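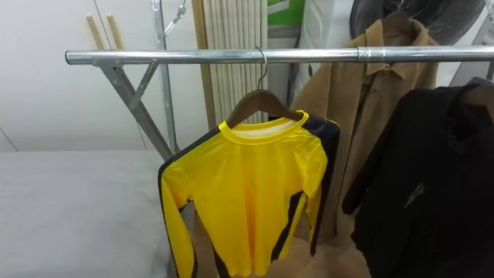 Yellow shirt on the long rail, with the coats.

Clothes corner: shirts on hangers

In February we asked readers how they keep sports shirts, and 274 of you answered. I thank everybody, especially Roya Mazandarani, who wrote two full pages.

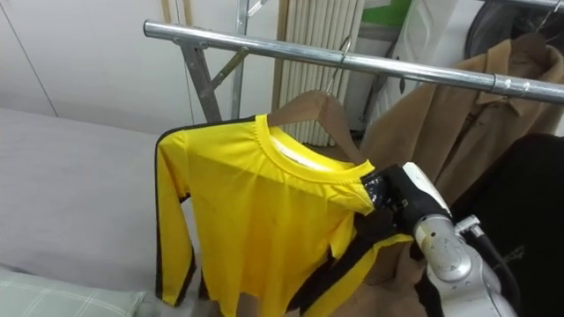
Wooden hangers were the favorite of 210 readers. I also prefer them, but the size must be right. If the wood comes out past the collar, as on the yellow shirt, look that the shoulder of the cloth lies flat over it. Put the hanger in from the hem, so the ribbed neck is not pulled.
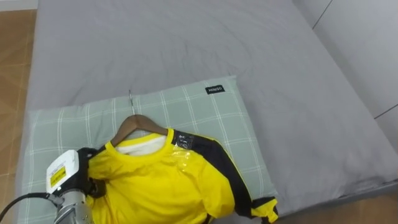

Folding on the bed

Fatemeh Ahmadpour likes to lay the shirt on the bed first, front side up, with the hanger still in it. She makes the sleeves straight with the flat hand and only after this takes the hanger out.

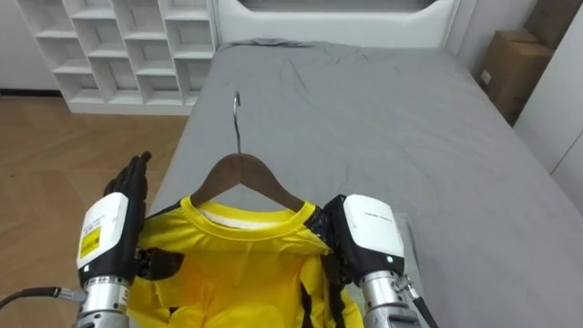

Then she folds the sides to the middle and the hem up to the collar. Smooth fabric slides open very easily, so she keeps a stack of nine shirts at most in one drawer. Please send your own method to Judit Kozma before the next issue.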